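Gerniveck boards » Shop floor » Bar sorting cell, staffing

ksimko
September 30, 2025
Two-arm cell sorts mixed wrapped bars into bins. 154 an hour, against 166 by hand. Packers now clear faults and refill.

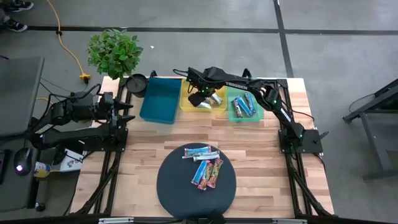 Refill is the bottleneck. One person can cover two cells, so we moved the other to inbound.

masilela_s
Disagree on two cells. We logged 63 stops in December. That is a full job, and the pay grade should say so.

ksimko
Grade review is open. Stops are fewer now.

masilela_s
Post the log.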